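September, getting on for 11 at night

Back from the Billoneo session and I still don't know what I think, so I'm writing it down before Mawar calls and tells me what I think.

The offer, as Kamol Thammasiri put it over the phone: they rent you a pair of hand-held grippers with cameras on them, your own people do your own jobs with them, Billoneo takes the recordings away and comes back with a robot that can do the packing bench. 2,000 a month while you record. What it costs after that he was vague about, and I asked twice.

I brought our own stuff with me. Kamol had a set of nice chunky blocks laid out and I said no thanks, clear plastic, please, as clear plastic is what we ship. He took it well enough. 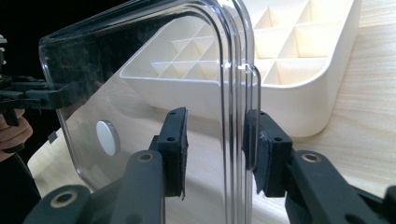
Clear piece between the fingers, cream organizer behind.

The tool is lighter than I expected and the fingers follow your hand closely. Fine. So does a pair of kitchen tongs. My trouble is with the pads, black foamy stuff that already looks frayed at the edge. I asked Kamol how often they get changed and he said "as needed," so I wrote down "as needed" and underlined it. The contract is 18 months. I'd like to know how many pads are in 18 months and who pays for them.

Then the glare. Half of what we handle you can see straight through, and under a lamp the rims throw white streaks everywhere. I can find the edge of a thing like that because I've got a thumb. What does the camera go by? Kamol says the model learns it from enough examples. How many is enough? Over 18 hours for one task, he said, and then started talking about Ukow, who make the arm.
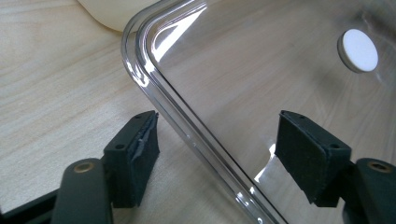
I had a turn myself and went for the rim every time without thinking, one finger on each side. Later I wondered if that's what they'd want, or if I'd just be teaching a machine my bad habits at our expense. Laurențiu would pick the same piece up some other way entirely. Kamol likes variety in the recordings – he would, it's more hours.

To be fair to him, he didn't pretend it was finished. He showed me a clip from Wannasri of an arm sorting lids and let it run through the fumbles, 2 of them, without skipping ahead. I'd have trusted him less otherwise.

Still no to the long contract. I might say yes to one month, on the clear pieces only, pads included in writing. Must ask Montri what the people at Kiltascombe ended up paying. Email Kamol after breakfast, keep it short.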